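My brother moved into a supported apartment in Pratville in January, and I said at the time that I would write something down once things settled. They have mostly settled, so I am writing it now.

He is 34 and has an intellectual disability. He lived with our parents until last year. The apartment is one of 4 in a low building behind the post office, run by a small agency called Estier. Staff are there from seven in the morning until ten at night, and there is an on-call person overnight. He has his own front door, his own bathroom and a kitchen he shares with one other tenant.

People keep asking me how long it took. We were on the list for two years before anyone called. After that it went fast, and we had three weeks to say yes, get the benefit paperwork changed and find him a bed.

The paperwork was the worst part. His rent is set by his income, so every office wanted proof from the other offices. I ended up keeping one folder with a copy of everything that went out and a note of who I had talked to and when. If you are starting on this, start the folder first. I went back to it twice when a form had gone missing, and both times the note with the name on it saved me a second round of calls.
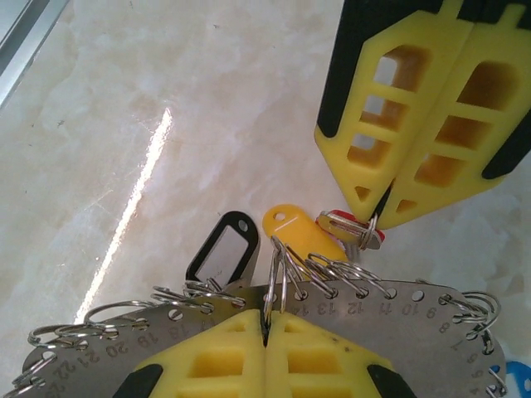 His share of the rent comes to $129 a month after the subsidy. Utilities are included except for the phone. Setting up the apartment cost us $1,582, with the bed and mattress as the biggest part of that. We could have spent less, but he wanted a proper armchair and I thought he should have one. My parents paid for half.

Arnar Kvaran is his support coordinator. He came to the house twice before the move and spent most of the time talking to my brother, which was new for us. We were used to meetings where everyone looked at my mother. He asked what time my brother likes to get up, what he eats when he is by himself, and what he does when he is upset. All of that went into the support plan. The plan is nine pages long and I would say six of them are useful.

The first month was hard. He called my parents every night, sometimes three or four times, and my mother wanted to go and get him. Arnar asked us to agree on one call at 7:30, with my brother doing the dialing. It took a couple of weeks to stick. Now he forgets to call some nights and my mother is upset about that instead.

Meals were the other problem. He can make sandwiches, eggs and anything that goes in a microwave, and for a while that was all he ate. Staff started doing one cooking night a week with him and the other tenant. They keep it to the same few dishes – chili, baked chicken, spaghetti – and he can now do the spaghetti without help apart from draining it.

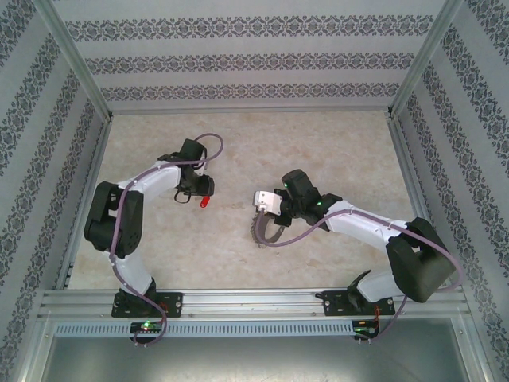

Can family members drop in whenever they like? At Estier there are no set visiting hours, but the tenant decides, so we call first and he tells us if it suits him. He has turned me down once, for bowling.

Transportation is still not right. The Kruger bus stops two blocks away but doesn't run after six, so anything in the evening depends on a ride from staff or from me. I've written to the county and got a form letter back. The agency has one van for all its tenants and it is booked most evenings.

I also looked at a place called Skusero before we took this one. It was newer and had a nicer yard, but the bedrooms were all off one hallway and the kitchen was locked at night. He didn't like it and said so in the car. I was glad we had taken him along to see it.

His six-month review is coming up. I want to ask about more hours at his job, and he wants to ask about getting a cat. The lease says no pets without written permission, so I have asked Arnar who has to sign.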